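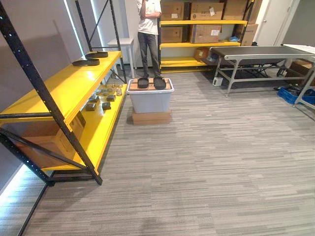
Sandals on the storage bin, yellow shelves to the left.

I have used the Trurevura remote teaching kit since July, 3 days a week. You move the hand controls, the robot follows, and the software keeps each try as a lesson. Learning it took me 15 minutes. The grip feeling is too weak, so with shiny or thin things I must trust my eyes - and my eyes get tired. Still, I would buy it again. 7 out of 10.
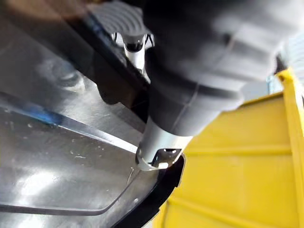

Mark Anthony Ambrosio: Did you try the slow mode? With it I threw away fewer lessons, but my wrists hurt more.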